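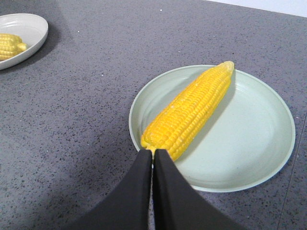
*An ear of corn on a green plate.*

# Shared Kitchen at Sendwood: Corn Season FAQ

**Where should husked corn be placed before cooking?**
On a plate. Residents are asked not to lay food directly on the stone counter. Husks go in the compost pail by the door.

**May corn be prepared beside the cooktop?**
Yes, provided that the burners are off. Plates must be kept on the counter and clear of the grates.
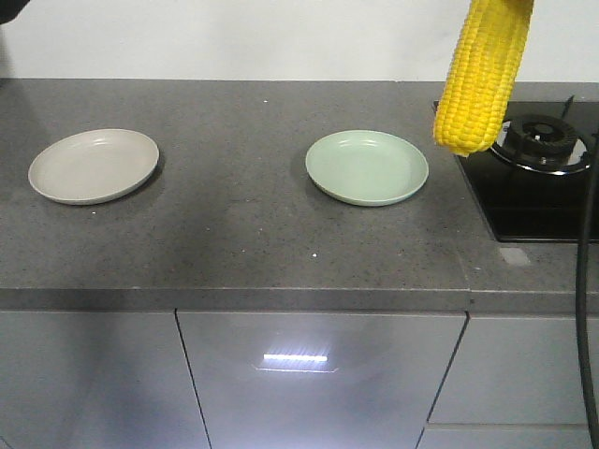

*Corn held above the counter beside two round plates near the gas cooktop.*

**How many ears may be cooked at one time?**
The limit depends on the pot. Ears may stand upright, and the tips may rise above the rim. Groups cooking more than 12 ears should reserve the kitchen for 60 minutes.

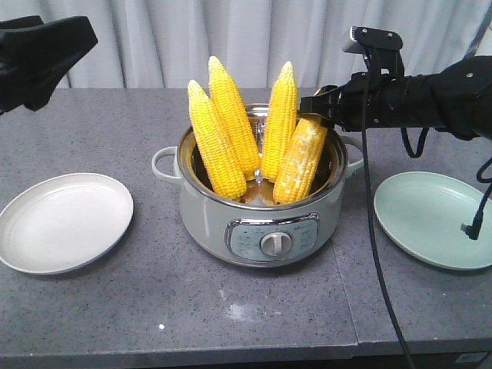

*Five ears standing in the electric pot.*

**Is salt permitted in the electric pot?**
No. Salt may be added at the table.

**How is the pot to be cleaned?**
Unplug it, allow it to cool, and wipe the interior with a soft cloth. The base must not be immersed.

**Who handles reservations?**
Rima Nimri, Kitchen Office, extension 825. Requests for November close at 2 p.m. on the last working day of October.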